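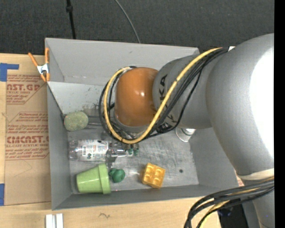
Which size of gray storage bin should be used for sorting household items at a table, and how should it be cleaned between uses?

A bin that leaves a hand's width of tabletop free on every side is suitable for most sorting work. It should be wiped inside and out with a damp cloth and a little dish soap, rinsed, and dried with a towel before anything is placed in it again.

Posted in: Storage and Sorting

Plirnley Household Desk
Our residents' association is preparing a shared sorting table for donated kitchen goods and small linens. We have been offered large rectangular bins in gray plastic, item 3342 in the Samden catalog, and would like to settle on one size before ordering. Members have asked whether a deep bin is practical when people are seated, and whether ordinary dish soap is sufficient for cleaning. We would also welcome advice on protecting a light wooden tabletop. The table is in use from nine in the morning until four in the afternoon.

Janjua Home Services
With regard to depth, we advise that a seated person should be able to touch the bottom of the bin without rising from the chair. If this is not possible, the bin should be moved to a lower table or exchanged for a shallower one. Deep bins remain useful for linens, as these can be stacked close to the rim. Cutlery and small utensils tend to collect in the corners and are better kept in trays.

Dish soap is sufficient for general cleaning. Scouring powder should be avoided — it dulls the surface and leaves fine scratches in which dirt will settle. Labels that have been glued on may be loosened with warm water and a soft cloth. Please allow the bin to dry fully before stacking it inside another; two damp bins can be very difficult to separate.

For the tabletop, a thin felt or cork mat under the bin is recommended. Lift the bin when moving it and do not slide it, particularly when it is full. Any grit beneath the base will mark a light finish.

Orkivetti Reading Room
We use the same type and have had no complaints. Ours are item 1313, which may be the older number. Felt pads came off after a month so we went over to a mat.

Samden Customer Desk
Items 1313 and 3342 are the same bin. The number was changed in August when the lids began to be sold separately. The matching lid is item 737 and fits both. Bins with a cracked rim should be withdrawn from use, as the lid will no longer close evenly.

Plirnley Household Desk
Thank you for the replies. We will order the large bin for linens and use trays for the cutlery. The mats will be cork.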